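Teaching by Hand: Collecting Demonstrations with a Hand-Held Gripper

Student project report, Clatville
Jabari Kariuki
10 June 2024

1. What I set out to do

The plan was to show a robot how to hang a small tag on a hook without writing a single line of code that knew what a hook was. The person holds a gripper, does the job, and the recording becomes the lesson. My supervisor called this the easy route. I have kept the email.

2. Two ways of showing

I tried remote control first. The arm, which the group calls Barbosa, followed a joystick on the bench, and I followed Barbosa's mistakes. Thirty attempts took most of an afternoon and the arm spent a good part of that time hovering above the tag like a guest unsure which fork to use. With only a screen to go by, I had no feel for how hard the fingers were squeezing, and twice I pulled the hook off its board.

The second way was the hand-held gripper, with a camera fixed to it so that the recording shows the job from the tool's side. You carry it to the table, close the fingers with a trigger, and move as you normally would. I got through 30 demonstrations in around 20 minutes, including a pause to find the tag under a radiator.

3. What went wrong

My early recordings were too good. I had done the task so smoothly that the robot never saw a near miss, and when it met one of its own it had no idea what to do and carried on hanging thin air. I recorded a fresh set with some deliberate fumbling, for which I turned out to have a gift.

Speed was the other trouble. My wrist turns faster than Barbosa's does, and the software (Clukex, our own, with all that implies) threw away any recording the arm could not copy. It threw away a lot. Moving slowly on purpose is harder than it sounds, and after an hour my forearm had opinions about the weight of the tool.

4. Results so far

Trained on the joystick recordings, the arm hung the tag 2 times in 20 tries. Trained on the hand-held ones, it managed 13. The failures were nearly all at the last step, where the loop has to pass over the hook, and I suspect the view is at fault — the fingers hide the very thing they are trying to reach.

5. Still to do

In July I want to try a longer cord and a second person's recordings, as the robot has so far learned only my habits, including the bad ones. The joystick goes back to the Fukora cupboard. 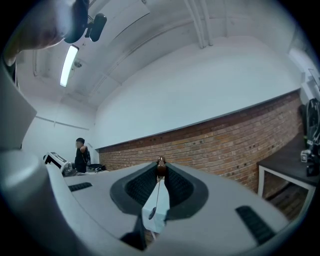
Fig. 1. View from the hand-held gripper, with the ribbed pads on either side of the notch.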